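An Afternoon at the Roldale Open House

By the time I had found a place to park and walked back along the creek, the first coffee urn was already empty and a second one was gurgling away beside it, so I took that as a sign I had picked a good day to come.

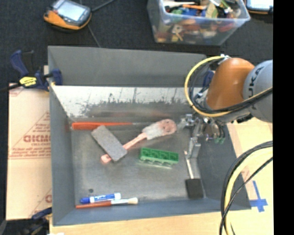 I had been meaning to visit Roldale for years. My kitchen drawers are full of things that came from there, or at least from one of the firms that share the old mill buildings, and every October they open the doors for one long afternoon and let people wander through. The flyer promised "brushes, sponges, handles and everything that cleans," and I will admit that my family did not exactly fight over the second seat in the car. Their loss! I stayed until they were stacking the chairs.

There are three firms under the one roof. Gromus makes brushes and has the whole ground floor. Ignacio does small molded plastic goods and sits up the stairs, where it is warmer and smells a little like a new shower curtain. Drutedent is the smallest, tucked into the back wing, and makes foam applicators and foam brushes, the kind you use for varnish or for craft paint and then forget to rinse. You get a paper map at the door, and mine was soft as cloth by the end of the day from being folded and unfolded.

I started with Gromus because everyone else did. The tufting machines are the thing to see, and they run two of them for visitors. A blank brush head goes in, bare and full of little holes, and the bristles are punched into it so fast that your eye gives up and you just watch the pile grow on the far side. The woman running the nearer one told me they do 800 heads in a shift when nothing jams, and that something usually jams. She let me hold one fresh out of the clamp, before trimming, when the bristles still stick up every which way like a kid's hair in the morning. After trimming they are flat and even, and I ran my thumb over a whole tray of them and could have gone on doing it.

What I liked most on that floor, though, was the wall of old handles. They have kept one of nearly every shape they ever sold, wood ones first, dark from use, and then the plastic ones getting brighter as you walk along, with a pink so loud I laughed out loud in front of a stranger. My grandmother had a scrub brush in just that sort of pink. It hung by the back steps and was used on potatoes, boots and once on me.

Upstairs at Ignacio you stand behind a yellow line and look through a window at the molding presses, and I would say give this part a good half hour even if you think you don't care about plastic. The press closes, there is a sigh, the press opens, and out come the parts still joined together like a model airplane kit. A patient young man at a bench snips them apart and drops the scraps into a hopper to be ground up and used again. He had a bowl of rejects that children were allowed to dig through, and more than one grown-up was digging too. I came away with a lopsided funnel and I am very pleased with it.

There is also a sorting table up there where you can pick things up and handle them, scrub brushes and gray sponge blocks and foam brushes all mixed together, and a green plastic piece with a row of rounded compartments that had people guessing. The gentleman beside me was certain it was for eggs, though he couldn't say what size of egg. I thought seeds, or maybe buttons. We had a nice long talk about it and ended up on the subject of his tomatoes, and I never did go and ask.

Drutedent was the surprise of the day. The back wing is chilly and you have to cross a bit of open yard to reach it, so plenty of visitors skip it, and that is a shame. The foam comes in on great big buns, taller than I am, and is sliced with a moving blade that makes hardly any noise at all. You see it go through and there is a clean gray slab lying there, with the grain of it showing. Then it is cut down and down until it is the size you know from the hardware store, and the handles are pressed in at the end. They said they can make up to 3,000 foam brushes in a day before the holidays, when the craft orders come in. Visitors got to paint a wooden tag with one, and mine says HALL CLOSET in pale blue letters that lean to the left.

A few practical notes, for anyone thinking of going next year. The parking lot fills by 2 in the afternoon, and after that you are sent to the field behind the church, where it is muddy. Wear flat shoes because the stairs up to Ignacio are open metal grating. The lunch counter only takes cash, and the bean soup is worth having, but the rolls run out early. They had 400 goody bags at the door and I got one of the last, with a dish brush, a sponge and a coupon for the factory shop.

The factory shop itself is just a long room with bins. You take a basket and rummage. I bought a bottle brush, a pair of nail brushes for the garden sink, a pack of sponges big enough to last until spring, and a little red-handled scraper I have since used on the oven door and the windowsills. The line for the register went out past the coats, and people were comparing baskets and telling each other what they'd missed, so I lost my place going back for a second bottle brush and didn't mind a bit.

It was getting dark when I walked back along the creek, with my tag drying on top of the bag. I have already written next October's visit on the kitchen calendar, and my sister says she'll come this time if I promise her the soup.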